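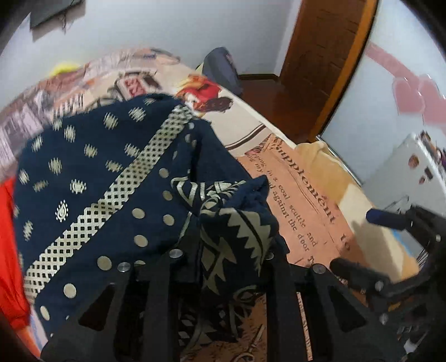 Project Report: Getting Around Without a Car on a Family Trip to Plelodano
Trinity Okafor
Travel and Tourism, summer section
Turned in 8/26/22

My project is on how a family with no rental car gets around Plelodano, and whether the visitor info they get before they go is any good. I picked it because we were going anyway, me and my brother Jalen and our mom and my aunt. The town sells itself on the beach and the night market, and the market is mostly cloth. My aunt wanted to go back to the cloth stalls every single day, so a lot of my bus data is the route to the market. Keep that in mind when you read the results.

Question

Can a visitor do the main things in Plelodano using only the public vans and walking, and does the printed guide match what really happens?

Background

Plelodano is a beach town with a hill behind it. Old part is down by the water, newer hotels are up top. The host family told us 3000 people live there off season and a lot more in January. There is one paved road down, plus a staircase of 187 steps (Jalen counted, then counted again going up, same number). The vans are run by a local outfit called Plaso. White vans, a number card in the windshield. No app. You can get the guide at the ferry dock or print it at home, it's put out by Hutchins and it's the one our hotel emailed us too.

There is a second van company, Drato, which only does the airport and the waterfall. I didn't know that when I wrote my proposal so the proposal says one company. It's two.

What I did

Kept a notebook. Every time we took a van I wrote down where we waited, what time we got there, what time the van came, what we paid, and if we got a seat. Jalen did the same on the days he went off by himself. We ended up with 20 rides that had everything filled in. There were more but the notes are missing stuff, like I wrote the time it came but not when we started waiting, so I left those out.

I also asked people questions. Drivers mostly, and the lady at the hotel desk, and a couple from Ohio who were on their third visit. Not a real survey. My teacher said that was ok if I said so.

Last thing, I compared the Hutchins guide to what we saw. Stops, prices, hours.

What I found

Waiting. The guide says vans come every fifteen minutes. In the morning that's close to true. After lunch it falls apart. Our longest wait was fifty minutes at the stop by the church, in full sun, no bench. The drivers say they wait at the bottom until the van is full, so if you are at the top or in the middle you just don't know. Two drivers told me the same thing so I believe it.

Prices. The guide price was right for the town loop. It was wrong for the market, which costs more after dark. There's a sign for this inside the van but it's behind the driver's seat and you see it after you already sat down.

Seats. We stood up on six rides, all of them coming back from the market. People have bags. My aunt had bags.

Walking. Fine going down. The stairs have no light for the bottom third, so at night we took the road, which has no sidewalk. This was the one part my mom did not like at all and I think the guide should say something about it. It doesn't mention it.

The waterfall. Only Drato goes there and you have to put your name down the day before, at a desk inside the grocery store. The guide has the waterfall on the cover and doesn't say how you get to it. We missed it the first time because of this. Went two days later. Water was freezing, path was muddy, Jalen lost a sandal, totally worth it. There's a plate on a rock at the top with 1403 on it and I asked three people what that means and got three answers (feet, a date, the number of the lot). I never found out which.

Is the guide any good

Half. The map is good, the stops are in the right places except one that moved across the street. Hours are old. The food section lists a fish place that is now a phone store. Nothing in it for somebody who can't do stairs, and the couple from Ohio brought that up before I even asked.

Problems with my project

We were there in one season only, so I can't say anything about January, when it's supposed to be packed. Rides are not spread out evenly, too many market trips and too many in the afternoon. Jalen rounds his times to the nearest five minutes and I don't. Also I lost one page of the notebook when it got wet on the ferry, I rewrote it from memory that night but its not as good.

Answer to my question

Yes you can do it without a car, if you go out early and don't mind waiting later in the day. The waterfall needs planning. For older people or anyone with a stroller I'd say stay down by the water and skip the hill hotels, even tho the view is better up there.

What I would change

Start the notebook on day one and not day two. Make a form with blanks so nothing gets left out. Ride at least one van all the way around the loop to time it, which I ment to do and then we ran out of days.

Sources

Hutchins visitor guide, printed copy. Price sign inside Plaso van. Talks with drivers and hotel desk. My notebook and Jalen Okafor's notes, both attached.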